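4.2 Adding a person record to the Cladaro papal biography index

1. Open the Persons table and select New Record. The next free number is filled in automatically.
2. Enter the regnal name first, then the birth name in the Alias field.
3. Enter the dates of reign. For a disputed election, mark both dates with a question mark. 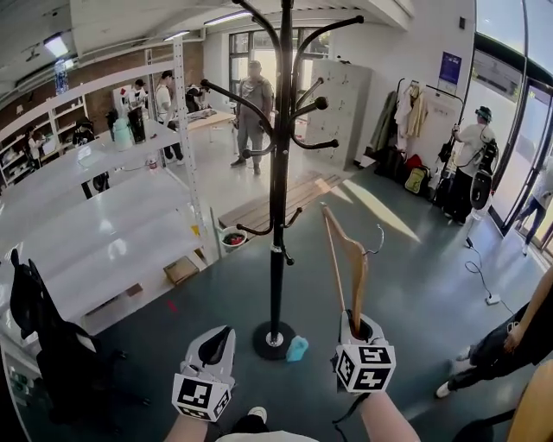 4. Under Offices Held, list each see in order of appointment. Up to 61 entries are accepted.
5. Select Save.

Note: Life summaries are limited to 2,000 characters.

Caution: Do not merge an antipope with a later pope of the same name. Merged records cannot be separated.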